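Brallano resets gripper on Hondari packing cell after drift fault

Shares 102 | Comments 7

Brallano has returned one of the two handling cells on its Hondari line to service after replacing a worn finger mount and recalibrating the gripper's wrist camera. The cell had been run at reduced speed for part of August while maintenance staff traced a slow drift in its closing position.

The fault first showed up as a rise in rejected picks. The arm reached the correct point above the tray, but the gripper closed off centre and pushed the part sideways before taking hold of it. The controller logged 1347 such events before the cell was stopped for inspection.

Bayu Khoo, the maintenance lead for the line, said the motor and the drive belt were checked first and found to be within limits. The cause was a locating pin in the mount of one finger, which had worn enough to let the finger shift under load. "With the gripper open it measured correctly," he said. "The error only appeared once there was force on it, so the usual start-of-shift check passed every time."

The pin and its bush were replaced as a set. Both fingers were then taken off, cleaned and refitted to the torque given in the cell's service sheet -- a step that had been skipped at the previous finger change, according to the maintenance log.

Recalibration was carried out first in the simulated copy of the cell, which Brallano runs on software supplied by Hiva. The wrist view is set with the fingers fully open and no part in the model, so that the position of each finger can be compared with its stored value before any motion is tried.
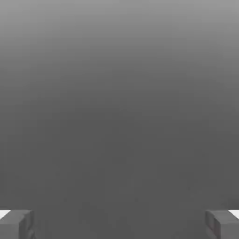
Simulated wrist view with the gripper open and nothing between the fingers.

The two finger positions are read at the lower corners of the view. If they do not sit at matching heights, the camera offset is corrected before the opening width is set. The same values are then loaded to the real controller and tested at low speed, first without parts and then with a set of gauge blocks.

Aleksi Räsänen, who looks after the simulation models, said the virtual cell had been kept deliberately plain for this work. Tray, guards and lighting are left out of the calibration file and added back for path testing. "If the offset is wrong, adding a tray does not help you find it," he said.

Low-speed testing was finished in one shift. The cell is now back at its normal rate, and the start-of-shift check has been changed to include a closing test on a gauge block. The finger mounts will be inspected every 2 weeks until the wear rate of the new pins is known.

The second cell uses the same mounts. It has shown no drift, but its pins will be changed at the next planned stop.

Related items

Choi feeder unit gets new belt guard
Hondari line: revised lubrication intervals
Hiva updates collision model for small cells
Spare parts: finger mounts and bushes back in stock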